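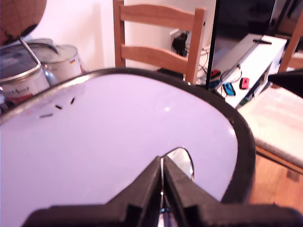
6/6/18, Drerdale, back room

Roman and I spent the morning on the table things. Nikau came in after lunch.

White oval tray, black rim
Short dark marks on the pale part, up towards one end. I don't know if they are scratches or something that will come off. Try warm water and a soft cloth first, no scouring pad. Isla wants the tray kept for small metal bits, so the wire ring stays with it. The glossy spot near the middle is only the light.

Cans
The two silver ones stay beside the tray for now. One has the white label with the red band, the other the lid with the domed centre and the black, red and yellow striped sticker. Leave both labels on — the McKinnon list goes by them and we have no other way of telling which entry is which. Declan has the list up to line 144.

Globe
The brown one with the cork-like surface. Keep it out of the kitchen steam. Declan wants to try pins in it and has been told to ask Isla.

Rice cooker
Black Philips, all the panel labels in Chinese. Nikau read them out and I wrote them down:

Upper row, left to right: preset time, reheat, keep warm / cancel.
Lower row, left to right: timer, function select, start / cook.

I skipped the tiny print above the lower labels. Flynn asked for English stickers, but the front is very glossy and I would sooner not put glue on it. A card on the wall will do. Note that keep warm and cancel share a label, so anyone switching off should look twice. Wipe the lid with a dry cloth, it shows every fingerprint.

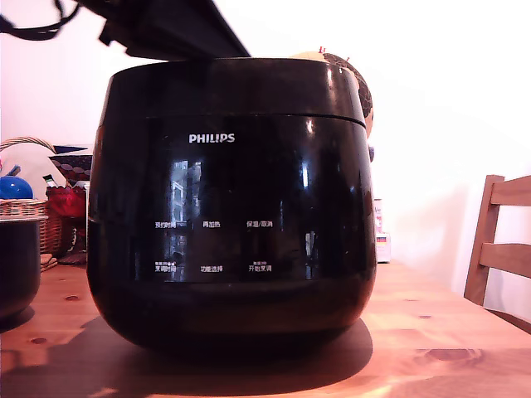
Still to do

Card for the cooker, large print. Nikau to check my wording before it goes up.
Tray marks, as above.
Ask Flynn whether the Stustard shelf is free — the cooker needs somewhere to live when the table is wanted.
Renumber the May pages. 243 has been used twice, my fault.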